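We use cookies to keep you logged in and to remember your theme. By continuing to browse you agree to our cookie policy. Accept / Manage settings

Durkitz war - who told Stasiv about the south gate?

pebblemoth: Okay, I want to get this out in the open before it turns into another week of whispering in chat. Stasiv marched on our south gate at reset with 640 troops, and the only time that gate has been undefended all season was last night. I posted the garrison plan in the alliance room and in no other room. So either they got very lucky or one of you is talking.

grundle_9: or they scouted it? scouting costs 400 gold, it's not exactly spy movie stuff

pebblemoth: I checked the log. Zero scouts on the south side since August.

grundle_9: the log doesn't show scouts if they use the fog card

pebblemoth: It shows them if you have a watchtower. We have a watchtower.

Ottercast: We had a watchtower. It burned down in the Vuvov thing and I don't think anybody paid to rebuild it. I remember because I asked for the stone and got told to wait.

pebblemoth: Well that's news to me. I've been looking at a tower icon on the map this whole time.

Ottercast: The icon stays. It's been a known bug forever, there's a thread on it in the Hostar section.

tinplate: I'm going to say what a few people are thinking. grundle_9 was in Stasiv two seasons ago and still has the badge on his profile. Not accusing, just putting it here.

grundle_9: that is literally accusing. I keep the badge because it's a good badge, we won that season. you were in Vuvov for like a month tinplate, should I bring that up every time a wall falls over

tinplate: I was in Vuvov by mistake! I clicked the wrong banner on sign-up and the transfer timer locked me in. Everybody knows this story.

lanternjaw: I didn't know that story and it made my evening, thank you

Ottercast: Can we get back to the gate. Pebble, you said the plan was only in the alliance room, but I'm pretty sure I saw the same numbers on the shared sheet. The sheet is open to anyone with the link, and we gave that link to Vuvov when we had the truce.

pebblemoth: The truce ended.

Ottercast: Right, but did the link?

pebblemoth: ...give me a minute

pebblemoth: Fine. The link still works. I just opened it logged out and there's our whole garrison, south gate and all. I've shut it off now. I still think somebody could have pointed Stasiv to it, though.

grundle_9: so do I get an apology or

pebblemoth: You get half an apology. You were rude about the grain tax and I haven't forgotten.

grundle_9: the grain tax is bad!! 124 per village when I have three villages in a swamp, I'm basically paying to be in this alliance

tinplate: You get swamp bonus though.

grundle_9: swamp bonus is frogs

lanternjaw: While you all fight about frogs, I put the council newsletter together and it goes up tonight. The garrison numbers are NOT in it before anyone asks. I pasted the front page below so you can complain now and not later.

The Durkitz Crier

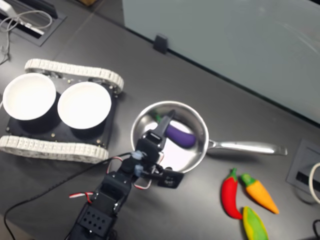

Vol. 3, No. 8 - Oct 6, 2025

South gate lost, west wall holds. The council asks every member with more than 1,000 stone to send what they can spare before next reset. Truce talks with Vuvov are open again, and the vote on the grain tax is moved to the end of the month. Recipes and trades are on the back page as usual.

tinplate: "Truce talks are open again" - since when? I thought we were voting on that.

lanternjaw: We are voting on whether to sign. Talking is free. Pebble okayed the wording.

pebblemoth: I okayed "may be open." You dropped the may.

lanternjaw: I'll put the may back, calm down

grundle_9: moving the grain tax vote again is such a cop-out. this is the second time. if it was going to pass you'd have held it already

Ottercast: I kind of agree with grundle here. I'd vote to keep the tax, but hold the vote.

pebblemoth: If we hold it this week half the people with villages in the south can't log a vote, their halls are still on fire. I'm not doing that to them. End of the month, and I won't move it again.

grundle_9: screenshotting that

Ottercast: Stone for the watchtower, please. I can cover half if somebody matches me. Last time I asked I got a thumbs up and nothing else.

tinplate: I'll match it. Sending after dinner, my carts are all out at the Hostar market.

pebblemoth: Thanks, both of you. New sheet link goes out by private message tonight. Don't post it in here.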